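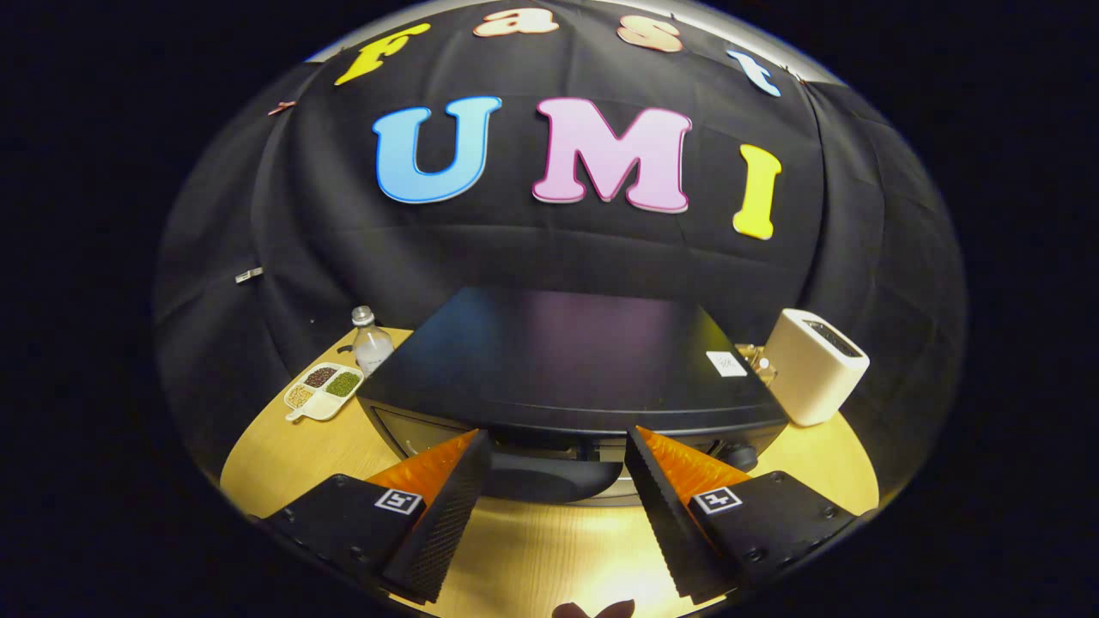
Mitali Samarakoon wrote in to ask whether a school robotics club can practice on real kitchen things without wrecking them, because hers had gone through two toasters since the fall and the parents were tired of donating. It can. The tips below come from the kitchen table sessions at the Skála club, and most of them cost nothing.

Setting up the table

Use a table you can walk all the way around. A round one is good for this, since the students stop fighting over the long side. Wipe it down and let it dry before the first run. Grit under an appliance will scratch the wood when somebody pushes instead of lifts.

Hang dark cloth behind the work if you plan to record the runs. Plain black fabric is fine and clips hold it better than tape. Iron it or don't; folds have never caused us trouble. If the students want to put the name of their project on it, let them cut the letters out of craft foam, and pin those up before anything goes on the table. Pins dropped into a toaster are a nuisance to get out.

Put the heaviest appliance down first and leave it where it is for the whole session. Move the small things around it.

Appliances

Keep them unplugged. We cut the plugs off anything that lives permanently in the club cupboard, and we put a strip of red tape on the stub so nobody takes it home thinking it works.

Empty the crumbs out of a toaster before it goes near a gripper. Turn it over above the sink, tap the bottom, then wipe the outside with a damp cloth and a drop of dish soap. Light-colored toasters show every mark, and black ones show every fingerprint. For fingerprints on a matte top, use a dry microfiber cloth. Spray cleaner leaves streaks.

If a knob has worked loose from being turned all afternoon, pull it straight off and check the inside. Usually it has just spread. One wrap of plumber's tape around the shaft will hold it until the end of term.

Beans and grains

Dry beans are the best practice material we have found. They are cheap, they make a satisfying noise, and they sweep up. Use a divided tray and keep one kind to a compartment, so that the students can see right away when something has gone in the wrong place.

Fill each compartment less than halfway. Full ones spill when the tray is dragged by its edge — and it will be dragged by its edge. Put a bath towel under the chairs if the floor is hard. Beans roll a long way on tile.

Don't cook anything that has been used for practice. Store it in a lidded tub marked CLUB, and throw it out when it starts to look dusty. Ours lasts about a term.

Bottles

Close the cap by hand before every run and check it again after. Clear bottles are harder to judge on camera than colored ones, so a wide rubber band around the middle helps. It also gives the fingers something to hold. Change the water every Monday. If a bottle smells, recycle it.

Soft finger pads

Wash ribbed pads in warm water with dish soap and an old toothbrush, brushing along the grooves. Take them off first if they come off. Air dry on a rack. A hair dryer will do on the cool setting.

Wipe printed markers with a dry cloth only. Alcohol lifts the ink on some printers, and Matěj Baláž lost a whole set that way the night before our spring meet. Print spares and keep them flat inside a book.

Check the screws at the start of each session. We keep a small driver on a string tied to the cupboard door.

Clearing up

Allow five minutes more than you think. Beans go back first, then bottles, then appliances. Cloth comes down last and gets rolled around a cardboard tube, clips left in a jam jar. The cupboard in Room 204 is unlocked until six.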